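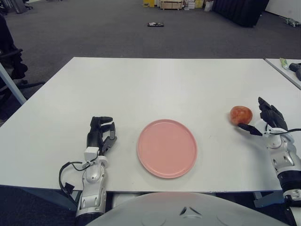
Apple and a plate: gallery from our teleop month

Welcome to the gallery! I spent most of February at the Todmont workshop teaching a two-armed robot to put fruit on a plate, which my family thinks is the silliest job going, and I've stuck the pictures up because so many of you asked what "showing it by hand" means in practice. There's only the one up so far. More when I've sorted the folder out (it's a mess).

Quick bit of background first. We call the robot Gesimlow, after the project, and I drive it with gloves and a headset from a chair a few steps away. I move, it moves. Every go gets saved, and the saved goes are what it learns from later on. The target for this task was 700 good ones. I'd got to 154 by the end of the first week and my shoulders were killing me!

1. Pink plate, red apple
The opening picture on this page, from the robot's own point of view. Plate in the middle, nothing on it, apple over by the right hand. The job is to get the apple onto the plate, and the right hand does nearly all of it. I love this view because it's the same one I get in the headset, so when I look down I see that big pale chest where my jumper ought to be. Takes some getting used to.

2. A word about the hands
Both black, both with proper fingers, and both much fussier than mine. The left is half curled towards the plate and the right has its fingers up with the thumb out towards the apple. I found that coming at an apple with the fingers well open and the thumb low gave me the best grip. Come in with a closed hand and you just shove it along the table. I chased a few right off the edge that way, sorry to the carpet.

3. Cables
You can see the one looping down from the left wrist and over the front of the table. Long loops are good, because a tight cable tugs on the wrist and you end up fighting it without knowing why. Mind you, I do keep a bit of my brain on where it's hanging.

Things I'd tell anyone starting out: go slower than feels natural, and keep your spare hand still. If you wave the left about while the right is working, the robot will learn to wave as well, and then you've got 3000 saved goes of waving (ask the Serkivton lot, they had to bin a whole batch).

Also, move the apple between goes! Left a bit, nearer, further away. I got lazy one afternoon and put it back in the same spot every time, and had to do the lot again.

Next task is stacking cups, using the Alexiou gloves if they turn up in time. Pictures to follow.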